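Visit Report: Clider Wedding and Couples' Game Fair, Clendik Hall

October 19, 2026

The Clider fair is a trade and public event for people who run games at engagement parties, bridal showers, rehearsal dinners and anniversary parties. I attended for one full day. The purpose of the visit was to compare question sets, answer methods and running times for couples' quiz games, with a view to replacing the set we have used since the 2019 season.

Venue and entry

Clendik Hall is a single-story building with one main floor and two side rooms. The fair listed 112 exhibitors. Admission was $11 at the door, cash or card, and included the printed floor plan. The plan numbered the booths by row, but the signs over the rows used letters, and matching the two took some time at the start of the day. The organizers gave a paid attendance of 2255 for the previous edition. No number for this year was available when I left.

Parking is on the north side. Exhibitors unload on the south side, and the south doors are closed to the public until the end of the show.

Question sets

Most sets on sale follow the same layout. One partner answers in private before the party, the other answers live, and a point is given for each match. The differences are in the wording and in how partial matches are scored.

The largest set I looked at was the Ticona deck, with 625 cards in a divided box. Cards are sorted by subject: first meetings, money, chores, food, in-laws, travel and habits. Each card carries one question and a difficulty mark from one to three. The chores and money sections are the strongest. Questions such as "Which bill does your partner open first?" have a short answer that a host can judge quickly. The section on first meetings is weaker. Several cards ask for a date and a place and a detail of clothing in the same question, and the rules do not say whether two out of three earns a point. The exhibitor's advice was to let the host decide before the round starts. I would want that in the printed rules.

The deck also assumes one bride and one groom on a large share of the cards. A neutral edition was on the table for inspection but could not be bought at the fair. 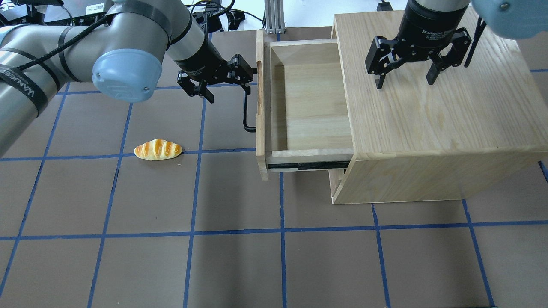
Answer methods

Three methods were on show.

Paddles. Each partner holds a two-sided paddle and turns it to name one person or the other. This works only for "who is more likely to" questions. In the demonstration round the couple sat back to back, and 11 questions took a little under six minutes. The audience could follow every answer without a microphone.

Written boards. Both partners write, then show the boards together. Answers are more varied and get more laughs, but the pace drops. Marker quality matters here. Two of the boards in the demonstration could not be read past the third row of chairs.

Recorded answers. The absent partner is filmed in advance and the clips are played after each live answer. This needs a screen, a working speaker and a person at the controls. It gave the best audience response of the three and had the longest setup. One clip played out of order during the session I watched, and the round was restarted.

Flasorine talk

The afternoon talk in the east side room covered a scoring sheet called Flasorine. The sheet gives two points for an exact match, one for a partial match and zero otherwise, with a column for the host's notes. There is also a tiebreak: both couples guess the length of the other couple's relationship in months, and the closer guess wins.

I tested the sheet with a short round at the back of the room. It is easy to fill in while standing. The notes column is too narrow for a full answer, and the totals row is on the reverse, so the sheet has to be turned over to announce a running score. A version with the totals on the front is planned for July.

Questions from the floor were mainly about taste. The speaker's rule was to ask the couple for a list of closed subjects at the time of booking and to keep former partners off the cards in all cases. We already do the first of these. The second should be added to our host sheet.

Food and seating

Coffee and sandwiches were sold from a counter near the entrance. The line was long at noon and short by 1:30. Seating in the east room was enough for the talk. Seating at the demonstration area was not, and most people stood.

Items for follow-up

Request a sample of the neutral edition of the Ticona deck and check the first meetings section for changed wording.

Try the paddle method at the next two showers, with the question count held at 11.

Redraw our score sheet with a partial-match column and the totals on the front.

Ask Clider for the speaker's handout, which had run out before the end of the talk.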